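Chapter 7
Look Up Before You Move the Desks

I have a confession to start this chapter with. For the first two years I spent laying out offices, I hardly ever looked at a ceiling. I looked at floors. I had my tape, my pad of squared paper and my little cardboard desks (cut to scale, and I was very proud of them), and I'd shuffle them around until every person had a seat and a path to the door. Then I'd go home happy, and a week later the phone would ring.

The call I remember best came from Naomi Tanui, who was running the front office at a small parts firm called Drilex. I'd given her the best desk in the room, or so I thought: near the door, a clear view of everyone coming in, plenty of space for her files. She was wearing a wool scarf to work. In May! The cooling unit was blowing straight down the back of her neck, and the tube light behind her was sitting in the middle of her screen like a stripe of white paint. None of that was on my squared paper.

So I went back with a stepladder and a roll of tape and I drew the ceiling, badly, for the first time in my life. We moved Naomi's desk over and turned it a quarter of the way around, and the scarf went back in her drawer. I've drawn the ceiling first ever since.

You've already practiced measuring a floor in the earlier chapters, so you have the outline of your room. Now we're going to put a second sheet over the first one and fill it with everything that hangs, blows, shines or runs along the top of the wall. My old teaching partner Masanobu Mizuno calls it the upstairs plan, and the name has stuck with our students, so I'll use it too.

What goes on the upstairs plan

Start with the lights. Mark each one as a line or a circle, whichever it looks like from below, and draw the lines at the angle they really run. A tube that runs along your line of sight makes a very different reflection from one that runs across it. Next come beams and any place where the ceiling changes height. A step down makes a corner of the room feel like a separate spot, even with no wall there, and people will treat it like one whether you planned it or not.

After that, mark the air. Draw a box for the unit and, once you've held a strip of tissue under it, an arrow for the way it blows. Put in the pipes too. You won't be moving them, and if you want a tall shelf on that wall you'll need to know how much height they leave you. Last of all, mark the small stuff: cables, sensors, sprinkler heads. If you can't tell what a thing is, draw a dot and put a question mark by it. A dot with a question mark has saved me from stacking boxes under a sprinkler more than once, and that's a mistake you do not want to make with a building inspector standing next to you.

The office room we'll be working with in this chapter has a good mix of all this. Look toward the tops of the walls first and then work your way in.

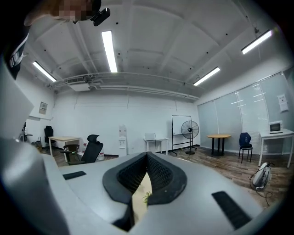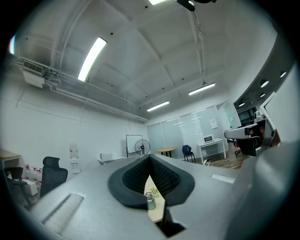

Figures 7.1 and 7.2. Fluorescent lights on a white ceiling with beams, and white pipes high on the wall near the air-conditioning unit. The round downlights in the lower part of the ceiling are in Figure 7.2.

Lines, circles and lower ceilings

Get your pencil out and try a rough upstairs plan from the figures. Don't worry about scale yet. I only want the lights as lines, the downlights as circles and a box for the air conditioner, with a double line for the pipes.

When I gave this room to a class, Victor Kombo had his lines down in no time and then got stuck on the downlights. Should they count as part of the same lighting, or get a plan of their own? I'd put them on the same sheet in a second color. Tubes and downlights are often on separate switches (check yours, I can't check it for you), and you'll want to be able to think about one set while the other is off.

Borghild Björklund went a different way and began with the place where the ceiling steps down. Her thinking was that a lower ceiling suits short stays: a coat hook, a printer, two chairs for a quick talk. I like that a lot. I've also seen it go wrong, at the Arine building, where we put the printer in just such a spot and made a traffic jam by the door that lasted until we gave in and moved it.

Before you read on, hang on to your sketch, even if it's ugly. In section 7.2 we'll lay it over a floor plan and look for the three kinds of clash: glare, draft and headroom. Glare comes first, and for that one you'll need a hand mirror and a chair you can roll.

Pruvmont Learning | Questions about this chapter: write to the textbook desk | Copyright Pruvmont 2021 | Back to top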